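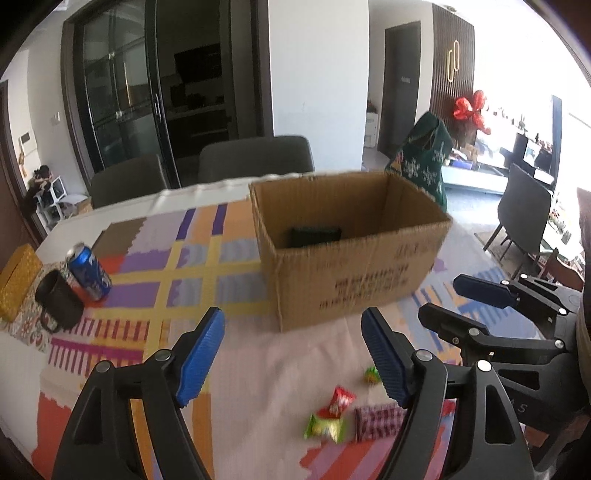
**Ticket 142 – Pince droite : fermeture irrégulière sur les petits objets**
Projet étudiant Cirmont, exercice « bonbons dans le carton »
Ouvert par : Chunhua Zhong
Statut : en attente de pièce

Bonjour à tous, et merci d'avance à ceux qui prendront le temps de lire jusqu'au bout (je sais, je suis bavarde !).

Depuis la séance du 23 décembre, la pince droite se referme de travers dès qu'on vise un bonbon emballé. Les patins bleus striés se touchent par le bout, le papier glisse et tout retombe sur la nappe. Avec le carton lui-même, aucun souci.

**Déjà essayé**

- Recalibrage complet de l'ouverture : mieux pendant 2 essais, puis rechute.
- Resserrage des pivots, bien doucement, comme Fuchs nous l'avait montré en septembre.
- Échange des patins entre les deux pinces : le défaut reste à droite, donc les patins sont innocents.

Le journal affiche le code 747 à chaque raté, et nous en sommes à presque 300 prises enregistrées, ce qui me fait penser à un peu d'usure dans la biellette.

**Suite**

J'ai demandé une biellette neuve à l'atelier Plelley. En attendant, continuez avec la pince gauche seule, et notez bien vos essais dans le cahier, même les ratés !

Chunhua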